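Nassar Prayer and Listening Line
Progress report to the Flenorness Fund
Prepared by Lerato Swanepoel, program lead

Period covered: second half of the grant year, through July

Summary

The grant pays for a telephone prayer line and the training of the people who answer it. The line is open from 6 p.m. to 10 p.m. every evening. In this period we took 1139 calls. The target in the grant agreement was 2000 for the full year, and with the first half added in we expect to reach it by the end of September.

Calls

Most callers ask for prayer about health, work or a family member. A smaller number want to talk about whether they are hearing from God on a decision they have to make. Our listeners are trained to pray with these callers and to read Scripture with them if they ask, and to leave the decision with the caller. Rima Sleiman rewrote that part of the handbook in the spring after two listeners told us they felt pushed to give advice. The new pages are in use and there have been fewer questions about it at the monthly meeting.

Calls are heaviest between 8 and 9 p.m. For several weeks callers in that hour waited too long, and many hung up. We moved one listener from the early shift to the late one. Waits are shorter, but the 6 p.m. hour is now thin and we have not settled that yet.

Training

We ran 3 training courses, two at the Nassar office and one at the church hall in Irnent. Afaf Smadi taught all of them. The Irnent course was smaller than planned because it overlapped with a regional retreat. Those who missed it have been offered places in the fall.

Each course now includes an evening on silence in prayer. Trainees found this hard on the phone, where a pause can sound like a dropped call. Afaf has them practice in pairs, from separate rooms.

Printed materials

The prayer booklet went to print in May. We ordered 300 copies and have given out over half. The large-print edition is late. Sostodia, our printer, sent proofs with the Psalms in the wrong order, and Rasha Srour returned them with corrections. We expect the second proofs in August. 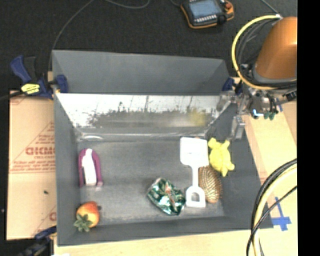
Spending

Spending is in line with the budget except for two items. Phone service cost more than planned after the provider changed its rates. Travel cost less, mainly because only one course was held outside Nassar. We ask permission to move the unspent travel money to phone service. Sawsan Zein has sent the ledger and receipts separately.

Next period

Fill the 6 p.m. shift.
Hold the fall course and place the Irnent trainees.
Finish and mail the large-print booklet.
Call back the churches that asked for a daytime line. We have made no promise to them, and a daytime line would need money outside this grant.

Please send questions about the figures to Sawsan and anything else to me.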